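Barkport Neighbors Help Board
Home > Household > Storage and Care

How do I get fold lines out of big plain sheets, and store them so they don't come back?

Posted by mrs_tandy
Feb 6, 2018
251 views

Hello everyone, I hope this is the right section. I did look under Crafts first but it was mostly yarn.

I help put together the backgrounds for the children's theater evenings at the Cavalcanti hall, and over the years we've ended up with a big pile of plain white and off-white sheets. Some are paper off a wide roll, and some are cloth (cotton, mostly, plus a couple of ones that feel like polyester). We hang them behind the little stage and shine colored lights on them, and sometimes we do shadow puppets from the back, which the kids adore.

The trouble is that all of them have been folded up in a cupboard since our last show in April. I got a few out yesterday and there are lines everywhere. Under the ordinary ceiling light you hardly notice, but as soon as I put a lamp off to one side every fold shows up. One of the big paper ones has a cross right in the middle of it, where the moon is supposed to go!

I've tried laying the paper under some heavy books for a night and it helped a tiny bit. I haven't dared put an iron near it. The cloth ones I did iron, but by the time I'd gotten to the far end of the thing, the first end was bunched up on the floor and creased all over again. My ironing board is the small kind that sits on a table, so that may be part of it.

So I suppose I have two things to ask. How do I get them flat without ruining them, and how should I keep them afterward? We don't have money for all new ones, and the cupboard is tall but not very deep. Thank you so much in advance, and sorry for going on.

3 replies

Zuleica Fontes

Hi there, and what a lovely thing to be doing for the kids. I sewed curtains for other people for a good many years and I also used to cut all my own patterns out of wide paper, so I've fought with both of these, and I'll take them one at a time if you don't mind a long read.

Paper first. You can iron it, but you have to be gentle and you have to be patient. Turn the steam off and empty the water out of the iron completely (a single drip will leave a bubbly spot that never goes away). Set it on low. Clear a big table, put down a folded cotton blanket with a smooth pillowcase or tablecloth over it, and lay the paper with the ridge of the fold pointing up at you. Put another thin cotton cloth on top of the paper, and then press along the line in short passes. Don't park the iron in one place. Try it on a corner first, because some papers have a coating and those should not be ironed at all. If the corner goes shiny or feels tacky, stop there and use weight instead.

As soon as a section is pressed, slide it along and lay a board or a few big books on it while it cools down. I think that cooling under weight does about half the work. With a cross in the middle like you've got, do one arm of the cross and let it rest, then come back and do the other.

For the weight method on its own, one night isn't long enough. Give it most of a week. Rolling the paper the opposite way from how it wants to curl, leaving it overnight, and then putting it under the weight is better still.

Now the cloth. You're right about the board. Forget the board! Do it on the same table with the same blanket, and put a chair on the far side with a clean bath towel over the back so that the finished end has somewhere to go. Better yet, have somebody on the other side gently walking it away from you as you press. Cotton likes to be a little damp, so mist it, roll it up for ten minutes and then iron. The polyester ones want a cool iron and a cloth in between, and please don't rush those. I once put a perfect iron-shaped mark in a panel for a customer's dining room and I can still see her face.

If you can hang the cloth a day before the show with some weight along the bottom, do. I used to slip a length of wooden dowel through the hem. The last soft wrinkles mostly drop out by themselves, and a spray bottle takes care of the stubborn ones.

When you're checking your work, get up close and look along the surface with the light coming from the side, the way you did with your lamp. A plain pale sheet has soft bands of lighter and darker gray on it just from how it hangs, and those are nothing to worry about. What you're looking for is a thin straight line that stays in the same place when you move the sheet. 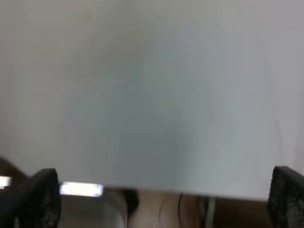
Plain sheet up close. Look for the thin, faint line near the right edge.

A line as faint as that I would leave alone, myself. From the seats it won't show, and every extra pass with the iron is another chance to scorch something.

As for keeping them, roll, roll, roll. Ask at a carpet store or a fabric store for their empty tubes, which they usually throw out. Wrap the tube in clean tissue or an old pillowcase first because bare cardboard can yellow things over time. Cloth ones can share a tube if you roll them on together. Stand the tubes upright in that tall cupboard of yours with a strip of ribbon across the front so they don't topple out on you, and write the size on a tag at the top end. You'll thank yourself next time when you aren't unrolling the whole lot to find the wide one.

Let us know how the moon comes out!

denny_k

Just buy new paper. We got a roll from Hurar and you cut off what you need and throw it out after. For the cloth I put mine in the dryer with a wet washcloth and it was fine.

porchlight142

Agree with most of what Zuleica wrote. Two small things from me, since I do the tables for our church suppers and have more white cloth in my house than I know what to do with.

If you really can't roll some of them (ours are too wide for any closet we have), you can hang them over a padded hanger instead. I cut a foam pool noodle down its length and push it over the bar, then fold the cloth loosely over that. You get a soft bend instead of a sharp line. Use the thick kind of hanger because the wire ones sag in the middle.

The other thing is tape. Please don't leave tape on the paper ones when you put them away, even the kind that says it comes off easy. We left some on a banner over one summer and it took the surface right off, plus a brown stain. Clips are kinder, with a scrap of card between the clip and the sheet.

The dryer thing does work for small cloths but I wouldn't do it with a backdrop. Mine came out like a rope.

mrs_tandy

Oh, thank you all, this is so helpful! I tried Zuleica's way on the corner of one of the old paper ones this afternoon and it stayed nice and dull, no shine at all, so I'm going to be brave and start on the cross tomorrow. My sister is coming over to walk the cloth ones across the table for me. And I've had a call back from the carpet place already, they're saving me four tubes. Denny, I might look into a new roll too if we have anything left after the costumes.

Does anybody know if the tubes need caps on the ends, or is that only for mailing?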